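Notes from the Back Room
12/16/19

Well, we did it. The bins are sorted! If you've walked past the back room in December and heard a terrible clanging, that was me and Sohail Ghumman turning out every single metal bin on the long shelves, and I'm only a little sorry about the noise.

Some background for the newer folks. When we moved over from the Wurnstead building, everything that didn't have an obvious home got tipped into whatever bin was closest and wheeled across the parking lot. I was going to go through them that first summer. Then it was going to be the second summer. You know how it goes with these things, you reach in for a hose clamp, you come out with a hose clamp and a doorknob, and you put the doorknob back and get on with your day.

What finally pushed me over the edge was Naveed Satti asking for a 12 mm socket. I knew we had one. I knew we had several! I spent most of a lunch break up to the elbow in one bin after another, and in the end he drove to the store and bought one, and of course the next morning I found ours sitting under a coil of garden hose. So that was that. I told Sohail to bring gloves.

Our first idea was to sort everything by size, big stuff low and small stuff high. Please don't ever do this. By mid-morning we had a bin holding a paint roller, half a bicycle pump and a very nice level, all of which were indeed the same length, and I couldn't tell you what anyone would go looking in there for. We tipped it all back out on the tarp and started again by job: plumbing, electrical, fasteners, measuring, paint, and a bin called "Ask Sohail" that I'm hoping will shrink.
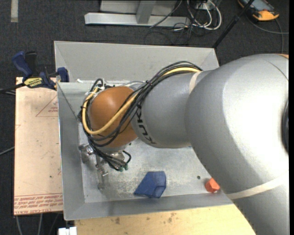
I do want to say a word for the plain gray metal bins, which I've been rude about in the past. I was all set to replace them with those stackable plastic ones from the Stastar catalog (I had the page folded down and everything). But once they were empty and we could get a good look, I changed my mind. A metal bin with sloping sides wipes out with a rag, it doesn't crack in January, and a magnet label sticks right to ours. The plastic ones would have needed glue or those little card sleeves that fall out. We kept the bins and spent the money on labels and a decent rolling stool, and my knees would like it known that the stool was a bargain.

They do get grimy down in the corners. Sohail swears by dish soap and an old toothbrush. I used a putty knife with a rag wrapped over the end, which was faster, though he says mine still have a ring in the bottom. Go and look for yourselves and tell him he's wrong.

Now for the part people keep asking me about, which is what we found. One hundred and sixty-three Allen keys! I counted them twice at the kitchen table. I've got them on a pegboard by size now, and if you ever need a spare one, or frankly a dozen spare ones, come and see me. We also found the good tin snips, the other half of the tap and die set, a Jatoi thermos with nothing in it (thank goodness), somebody's reading glasses, and a birthday card with no name on it that says "See you at the lake." The glasses and the card are on the windowsill by the sink. If the thermos is yours I've washed it.

A few things we're asking of everyone from now on.

If you take something out of a bin, it goes back in the same bin. The label's on the front. If you really can't tell where it belongs, put it in Ask Sohail and he'll deal with it on his next round.

Nothing wet goes in. I mean rags too. We lost a box of perfectly good wood screws to one damp sponge and I'm still cross about it.

Don't fill a bin past the rim. If it's that full, we've got too many of something and I'd like to hear about it.

Sharp things go in the shallow drawer under the window, in their sleeves. Sohail has the bandage on his thumb to show for that one.

We've got leftovers to give away, too. There's a stack of cardboard boxes along the wall outside the office with things we have no earthly use for: curtain hooks, a lot of odd cabinet hinges, the Ivov lamp parts from that project that never went anywhere, and 60 feet of clothesline still on the card. Take what you like before the holiday break. Anything left after that goes to the thrift store, or to scrap if they won't have it.

Next up is the paint cupboard. I opened it for a look yesterday and closed it again. Naveed has volunteered to help, possibly out of guilt about the socket, and I could use 2 more pairs of hands if anyone's free in the new year. I'll bring the doughnuts. Wear something you don't like very much, and if you remember what color the hallway was supposed to be, let me know ahead of time, there are four cans in there marked "hall" and they don't match.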